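Arm took over part sorting, what do the operators do now?

We run a Wadasine arm at Plulwood. It pushes parts into position with a plain rod. Two people used to sort by hand, up to 3,000 pieces a shift. Has anyone kept both on the cell?

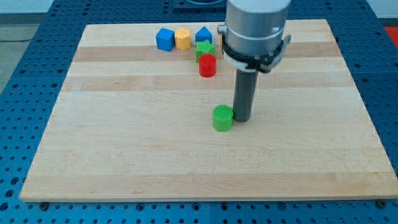 Trial board with colored test shapes, rod beside the green cylinder.

Answer 1
Yes. One loads and clears jams, the other checks output. Swap them at mid-shift or the checker stops paying attention. Both need training on recovery after a stop.

Answer 2
Depends on volume. Ours does 1,385 a shift and one person covers it. The second moved to packing, same pay grade.

Answer 3
we just let the arm run. ask Zeman support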